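Where the paint goes first

Clyde Kasprzak keeps his test panels in a shed behind the old pump house at Adstead, racked on edge like records. Each one has a number scratched into the back and a strip of masking tape with the month it went outside. He has been putting painted boards and sheets out in the weather for most of his working life, first for the coatings firm Stonholm and, after it closed its Adstead laboratory, on his own account.

The question he is paid to answer is a narrow one. A client wants to know when a painted surface will need doing again, and the honest reply depends less on the paint than on what was done before the tin was opened. Grease, chalk, mill scale and damp all leave a weak layer. The film may look sound for several winters, but it is held on by very little, and a knock from a ladder will start a chip that runs.

Adhesion is measured in two ways at Adstead. The older is the cross-cut: a blade is drawn through the film in a grid, tape is pressed over it and pulled away, and the squares that lift are graded against a chart. The other is the pull-off test, where a small metal stud is glued to the paint and drawn upwards until something gives. The figure on the gauge matters, but so does the place where the break happens. A break inside the paint is a different fault from a break between paint and metal, and the two call for different repairs.

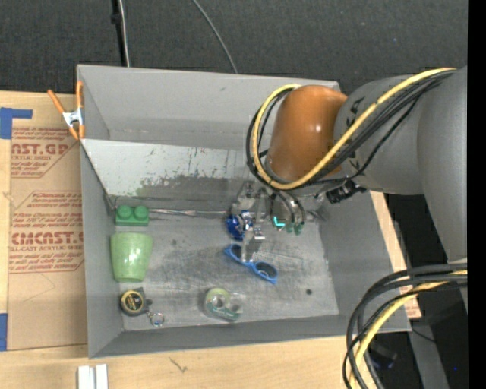 Wear is a separate matter from weather, and the trade tends to mix them up. Weathering works on the whole face of a panel, dulling the gloss and breaking down the binder until the pigment comes off on a finger. Wear is local and follows use. An off-white panel with chipped paint, small dark scratches and a greenish grey patch worn along its lower part is the sort of surface that gets described in a survey as "paint failed", which gives the decorator no idea what to do. The entry should say where the loss is, how far it goes and whether the edges of the remaining film are tight. A tight edge can be sanded back and spot-primed. A loose one has to be chased until it stops lifting, and on old work that may mean most of the sheet.

Kwesi Fiadzo, who looks after the painted steelwork at the Plallden depot, changed his survey forms on this basis. The old form had a single box for condition. The new one has 4, covering gloss, chalking, adhesion and mechanical damage, and each is graded separately. In the first year it moved several doors off the repainting list and put a run of handrails on to it.

"The doors looked dreadful and were fine," Fiadzo says. "The handrails looked fine, and you could get a thumbnail under them."

His other change was to the primer. The depot had been using a general-purpose product over everything, including galvanised sheet, where it held poorly. He now specifies Zulu, a two-pack etch primer, on galvanised work and leaves the cheaper product for bare steel that has been blasted. Application is fussier. The mixed material has a short pot life, and anything left in the kettle after the tea break is thrown away.

Kasprzak has 12 of the depot's panels on his south-facing rack, 3 of them scored through to the metal so that the creep of rust beneath the film can be measured from the cut. They went out in October. The next reading is due when the panels have had a full winter, and until then he declines to rank them.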